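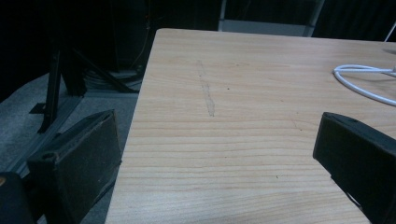 I watch a lot of movies at home, and every October I do a month of old horror pictures with whoever will come over, so I've had time to work out what makes a living room good for it. A few things I swear by.

Fix the glare first. Before you spend a dime on a bigger screen, sit in every seat at 7 in the evening and look for lamps bouncing back at you. I moved two lamps behind the couch and felt like I'd bought a new TV!

Turn off motion smoothing. It hides under a different name on every set (mine's buried in the advanced picture menu), but dig it out. Movies look like movies again.
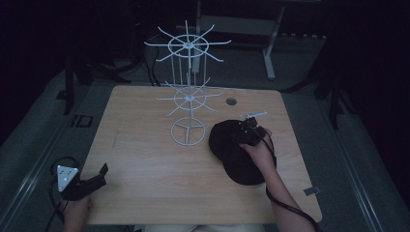 White wire rack on the table.

Popcorn goes in a pot with a lid, medium heat, with three test kernels in the oil. When they pop, take the pot off, add the rest, count to 15 and put it back. Salt it while it's hot, and go finer than you think. I whiz regular salt in the coffee grinder.

Can't hear the dialogue? Pull the soundbar right up to the front edge of the shelf. Mine was sitting 6 inches back and everybody mumbled.

Start the disc or the stream early, pause it on the studio logo, then call people in. No updates, no forgotten passwords, no scrolling through menus while the pizza gets cold.

And put a blanket on every chair. Somebody always wants one by the second reel.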